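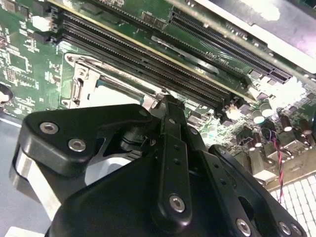 Jan 10, 2024 — Back on the letterpress after the holidays, and I have a proper plan for the Korkance specimen sheet at last! The question all winter has been how tight I can set small capitals in narrow columns before the inking goes muddy. The "DIMM1_CPU1" on the green motherboard is a good one: white on green, printed right in among the parts, and it still reads upside down. Light letters on a dark ground need more air between them, so for the reversed line on the sheet I'm going to open the spacing and see if it holds.

Morning went on the rollers. They'd been sitting since before the break and the lower one had a flat on it, very slight, but it showed as a pale stripe across the first pulls. Turned it by hand for a while, raised the trucks with one layer of tape on the left side, and the stripe got fainter. Two layers and it was gone, but then the left edge started slurring. Back to one. I can live with faint for proofs.

Paper: the cream stock from Nallness is lovely. I damped half the pile and left the other half dry, and the damp sheets took a much deeper black with less ink on the disc. The dry ones look a bit gray in the big sizes but the small sizes are crisper. I had expected damp to win everywhere. Might run the sheet damp and the small text block as a second pass once it has dried flat, if registration allows, and registration is the bit I'm worst at.

Packing as it stands now:
tympan, one sheet
pressboard
3 sheets of book paper
one tissue under the lower right corner only

Please leave the packing alone if you use the press before I'm back on it. Gauge pins can move, I've marked their places in pencil.

Ink: the tube marked Clellulville black is stiff straight from the cold cupboard. Worked it on the slab with the knife until it would drop off in a string, then it behaved beautifully. Seventeen pulls before I needed to add any more, and number 17 was the best of the lot. Kept that one and pinned it over the type cabinet — go and look at the ampersand!

Sorting: the case of 8 point is in a sorry state. The n and u boxes are thoroughly mixed, and there are 4 wrong-font commas in the top row that I have put in the hell box envelope. I got as far as the letter m and ran out of daylight. The e's are worn and there are fewer good ones than I'd like, so the long paragraph about the Gilmartin mill will have to be cut or set in two goes. I'd sooner cut it. The second half is all dates anyway.

Forme locked up for tomorrow is on the stone with the quoins snug but not final. It lifted clean except for one loose space in line six, which wants a sliver of card. The chase is the older one with the filed corner, so that corner goes at the bottom when it's in the bed.

To do next: reversed line with the wider spacing, finish the sort from n onward, order tissue. The full run is 508 sheets and has to be trimmed and boxed in April.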